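Home News Equipment Water Archive Contact

Rated Output and Real Output: A Service Engineer on Ice

Saturday, August 14, 2021

Most complaints about commercial ice machines concern quantity. The senior service engineer at Ashour, a refrigeration contractor in Dudness, says few of them begin with a faulty compressor.

"The customer reads 410 pounds a day on the data sheet and plans for 410 pounds a day," the engineer said. "That figure belongs to a set air temperature and a set inlet water temperature. Put the machine in a closet with no return air and it will make a good deal less."

Ashour maintains ice equipment for cafeterias, hotels and office buildings. On a first visit, its staff measure air temperature at the condenser intake, water temperature at the inlet valve and the weight of ice from a timed run. Only then is the cabinet opened. The engineer described the order as deliberate. A cleaned condenser changes the result, and without a reading from before the cleaning there is no way to say how much.

Scale is the second subject. In an evaporator fed with hard water, minerals stay behind as the water freezes. On a cube machine the deposit slows release at harvest. On an auger machine it roughens the freezing cylinder and loads the gear motor, and the first symptom is usually a noise.

"People call it a squeal or a bird," the engineer said. "By then there may be wear on the bearing. The last gear motor and auger assembly we replaced came to $2980 with labor, and the cleaning would have taken a morning." 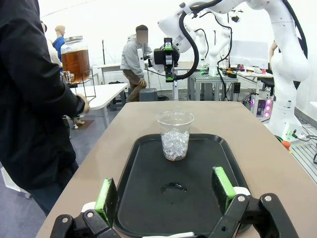

The form of the ice matters as much as the amount. Cubes are dense, carry little surface water and melt slowly. Crushed and flaked ice have far more surface for the same weight, so a drink cools quickly and is diluted quickly. The engineer treats this as a matter of recipe. A cup two-thirds full of crushed ice, with tea to be drawn from a dispenser on the next table, leaves the tea to fill the gaps and whatever room remains above. Tea brewed to normal strength will taste thin in such a cup within minutes. The usual correction is to brew stronger, and the usual mistake is to change the ice and leave the brew as it was.

"We get asked to look at the machine because the tea is weak," the engineer said. "There is nothing wrong with the machine. They went from cubes to crushed in February and kept the same recipe card."

Storage gets less attention than production. A bin drain without an air gap is a common finding, as is a scoop left in the ice. Bins are often filled from the top and emptied from the front, so the ice at the back settles, fuses and is never used. Ashour asks operators to empty the bin completely at each sanitizing and to discard the old stock.
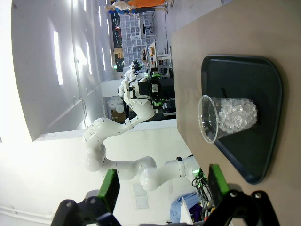

The kitchen supervisor at the Aster building took a different view of emptying the bin, saying that a full discard before a lunch service left the counter short until midafternoon and that she would sooner rotate the ice by hand each evening. The engineer accepted the point about timing but did not withdraw the advice. Rotation prevents fusing, he said, but it does not clean the liner. His proposal was to shut down after the last service, drain overnight, sanitize before opening and bring in bagged ice for the first hours.

Filtration was the last topic. Aster runs an Otomow cartridge ahead of its machine, changed by the calendar. The engineer prefers to go by pressure drop under flow, with the calendar as an upper limit. A cartridge in a building with old risers can plug early, and a starved inlet gives thin, cloudy ice that is easily mistaken for a refrigerant problem.

"Put a gauge on each side of the filter," he said. "Write the readings on the housing with the date."

191 shares 10 comments

Previous Next Back to Equipment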